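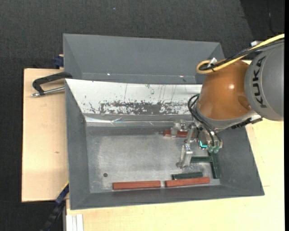

## Section 2: Setting up your Silline dress form

Last updated 2023-07-10

I wrote the first version of this guide in May, straight after putting my own Silline together on the bedroom carpet, and I've tidied it up a bit. It covers the stand, the dials and the padding. If you've bought the older Arar form the steps are nearly the same, but the neck piece pushes on instead of screwing, so skip step 4.

You'll want a tape measure, a bra you wear often, some wadding, a few long pins and a cup of tea.

### Putting the stand together

1. Lay the base on the floor with the feet pointing outwards. Carpet is fine for this bit, but find a hard floor for step 3 or you'll be fooled by the wobble.
2. Slide the pole into the base and turn the collar until it stops. Hand-tight is plenty! I went at mine with pliers and chewed the thread.
3. Stand it up and give it a gentle push. If it rocks, loosen the collar, turn the pole a quarter of the way round and tighten it again.
4. Screw the neck piece into the top of the body.
5. Lift the body by the hips and lower it onto the pole.

**Caution:** don't pick the form up by the shoulders. The two halves of the back are only held by a narrow strip there, and they can spring apart and pinch your fingers (quite hard, I'm sorry to say).

### Setting the dials

The Silline has six dials: bust, waist and hips, with one of each at the front and back. Always start smaller than you are. You can pad a form out as much as you like, but you can't shave a bit off once the gaps are open, and I'd much rather be pinning on wadding than wondering why my toile is baggy.

1. Measure yourself in the underwear you'll be wearing under the finished dress. Write the numbers down somewhere you won't lose them.
2. Take two centimetres off each number.
3. Turn the front and back waist dials a little at a time, swapping between them, and check with the tape as you go. My waist setting is 67 cm and I know it by heart now, I've done it that often.
4. Do the hips next, then the bust.
5. Measure your own back from the bone at the base of your neck down to your waist, and slide the body longer or shorter to match.

**Note:** the numbers printed on the dials are a rough guide at best. Trust the tape. Mine read quite a bit larger than the form really was.

### Padding it to look like you

This is the fun part, and it's the part that makes the difference between a clothes stand and something you can fit a bias-cut skirt on.

1. Put the bra on the form and fill the cups with wadding.
2. Build up the tummy, bottom and upper back in thin layers, tearing the edges so they fade out softly. A cut edge shows through anything silky.
3. Pin each layer flat, with the pins pointing down.
4. Pull the stretch cover over the lot. The Siriwardena cover is the one I use, in the plain cream, and it grips nicely without squashing everything.
5. Tie a narrow tape around the waist and measure again.

**Caution:** keep your steamer well away from the form. The foam under the fabric doesn't like heat, and the glue likes it even less.

If one hip or shoulder sits higher than the other, pad it that way. Mine does, and every skirt I'd made from the Grudavness patterns dipped on the left until I copied it onto the form.

Check the waist again after a week, as the wadding settles. Hemming and the chalk marker are in Section 3.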